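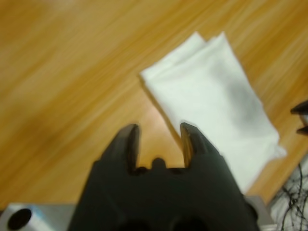

Matúš Holub asked whether the choir could really learn the whole Galanis songbook by September, and thought half of it would make a lovely concert already. Good discussion on this! Agreed to start with the first 28 pages and see how the altos get on with the tricky middle part.

2. Summer tour
Gerkbridge have offered us their hall for an evening, with supper afterwards – wonderful news. It seats 700, so we'll want posters up early. The coach leaves at 8.30 am and has 56 seats. Anyone bringing family should put names on the sheet by the piano.

3. Money
Balance stands at £1,049 after the spring concert, our best yet. Agreed to spend part of it on new folders, as the old ones are dropping pages everywhere.

4. Any other business
Warm-ups will start at 7.15 pm from now on. Matúš to ask the Drarulari singers if they'd like to join us for the final number – they were a joy last year. Tea rota still has two gaps.

Meeting closed at 9.10 pm.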